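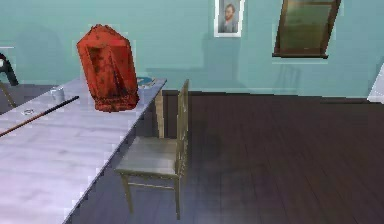
When does the Grudarwood ferry start running again?

The first boat leaves the Sima landing at 6:15 a.m. once the new ramp passes inspection, which the county expects before the end of July 2020.

The crossing has been closed since December, when high water bent the old ramp and washed out part of the approach road. Drivers have been using the Gesura bridge, a detour that adds 16 miles each way.

Elīna Pärn, who manages the ferry for the county, said the boat itself was not damaged. Its engine was serviced over the winter and the deck was repainted.

"The ramp was the whole problem," Pärn said. "We had to wait for the river to drop before anyone could pour concrete."

The ferry carried 450 cars and 600 foot passengers in an average week last year. The fare stays at $3 for a car and $1 for a person on foot. Bicycles ride free.

Weekly passes bought before the closure will be honored. Riders who would like their money back can bring the pass to the county office at 161 Nison Street, weekdays from 9 a.m. to 4 p.m.

Parking on the Sima side will be limited to 100 spaces until the gravel lot is graded. Trucks over five tons must keep using the bridge.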